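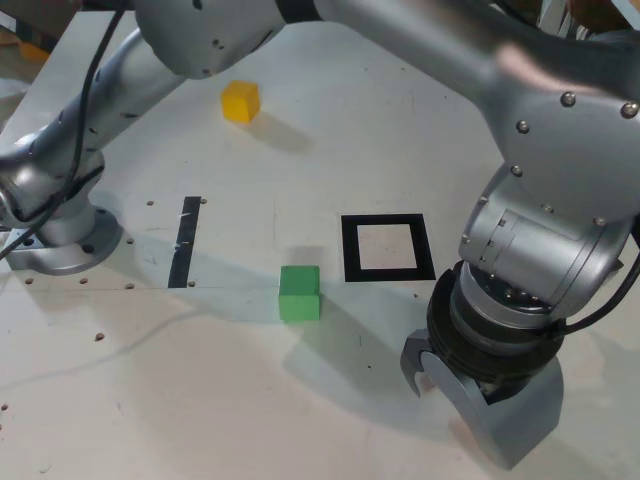

Toy blocks

Toy blocks, also called building blocks or simply blocks, are small solid pieces, most often cubes, that children stack, line up, knock over and carry about the house in their pockets. They are among the oldest playthings still in everyday use, and also among the plainest, and generations of parents have met them in the dark with a bare foot. The name covers everything from the little lettered cubes found in nurseries to the long, heavy planks kept on low shelves in kindergarten classrooms.

Materials

Wood is the traditional choice, and hardwoods such as maple, beech and birch are favored for sets that are expected to last. Maple is heavy for its size and takes knocks well, while softer woods like pine are cheaper and lighter but dent more easily, and a dented corner makes for a wobbly tower. Blocks are also made from cork, foam, cardboard and plastic. Edges are usually sanded or slightly rounded, and many families prefer them without paint, though a coat of color does help when a block has rolled under the couch and needs finding again.

History

Children have surely been piling up scraps of wood for as long as there have been carpenters to leave them lying around. In the late 1600s the English philosopher John Locke wrote fondly of dice and playthings with letters on them as a gentle way of teaching children to read, and alphabet blocks have been with us in one form or another ever since. In the 1800s the German educator Friedrich Froebel, who gave the kindergarten its name, included wooden cubes among the play materials he called gifts. The larger unit blocks common in American classrooms came along in the early 1900s and are credited to Caroline Pratt, a teacher in New York. Hers were cut so that the longer pieces matched two or four of the basic unit, and a good deal of quiet arithmetic goes on whenever they are put away properly.

Stages of play

Very young children mostly carry blocks, mouth them and bang them together. Stacking and rows come next, then bridges, with two blocks standing apart and a third laid across the gap, and this can take a surprising amount of patience to get right. Enclosures follow, often with a toy cow inside. Older children build houses, garages and whole towns, give them names, and are deeply hurt when somebody tidies them away before supper.

Care

Wooden blocks should be wiped with a damp cloth and left to dry in the open air. Soaking can raise the grain or cause splitting, so the dishwasher is best avoided. Rough spots may be smoothed with fine sandpaper. Sets stored in a shallow bin or on an open shelf tend to get more use than those kept in a deep box, where the small pieces sink to the bottom and are forgotten.

See also

Alphabet blocks
Construction toys
Kindergarten
Stacking games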